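I finished the third volume of the Brandeck series last night, a bit after midnight, and I've been trying to work out why I liked it more than the first two. I'd nearly dropped the series after volume two. That one spent most of its length in a dungeon that wasn't very interesting, and the hero got a new skill every time he was in trouble, so there wasn't much reason to worry about him.

For anyone who hasn't read it, the setup is fairly standard. The main character is an ordinary office clerk who dies and wakes up in another world with a class that everybody thinks is useless. In this case he's a Surveyor. He can measure distances and draw accurate maps, and at the start of the story that's the whole of his ability. The adventurers' guild in Trurkach turns him down, so he takes paid work mapping drains for the town council. I still think the drain chapters in volume one are some of the best in the series.

Volume three moves the story to Kotum, a walled city built on seven terraces. The party is hired to find out why the lowest terrace has started to sink. There's a monster behind it, of course, but it doesn't turn up until late in the book, and before that you get a lot of walking about, talking to shopkeepers and looking at cracks in walls. I know that won't be to everybody's taste. I liked it because his class is the reason they got the job, and he solves most of it by measuring things and comparing his numbers with an old map.

The old map is the part I'd point to if someone asked me what the author does well. It gives the height of the outer wall as 616 paces above the river. He measures it twice and gets a different answer both times, and he assumes his skill has failed. The real explanation comes about 60 pages later and it's a fair one. I went back and checked, and all the clues had been sitting in the earlier chapters.

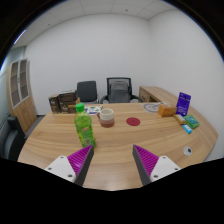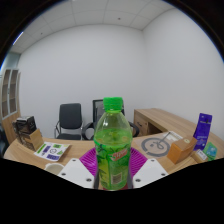

Conference table and green drink.

The party gets more to do as well. The knight, Sokol, was mostly there to stand in front of things in the first two books. She now has a proper storyline about the order she left, and we find out why she never takes her gauntlets off. I had guessed a curse. It's a lot more ordinary than that and I thought it was better for it. The beast tamer is still comic relief and still not very funny. Her fox gets more good lines than she does, and the fox doesn't speak.

There are things I didn't like. The translation is rougher than it was in volume one. A couple of spell names change spelling between chapters, and there's one conversation near the start where I lost track of who was speaking and had to count back through the lines. The bath scene is there because the genre seems to require one, and you can skip it without missing anything. The villain explains himself for most of a chapter. He's a magistrate with a grievance over land taxes, and I understood the grievance the first time.

I also could have done without the status screens. They were short in the first book, and now they run over a full page when he levels up. His mapping skill is at 746 by the end and I have no idea whether that's high. Nobody else in the book has a number to compare it with.

The illustrations are good, though there are fewer of them than before. The colour fold-out of the terraces at the front is worth having if you're buying the paperback. I read most of it on my phone and the fold-out was too small to be any use, so I kept going back to the printed copy whenever they changed level.

Volume four is supposed to be out in June. Going by the last chapter it will take them up the river and away from cities for a while, which worries me a little, as he's at his best when there are buildings around. I'll read it anyway. In the meantime I've started the comic version of volume one, and it has cut the drains down to two pages.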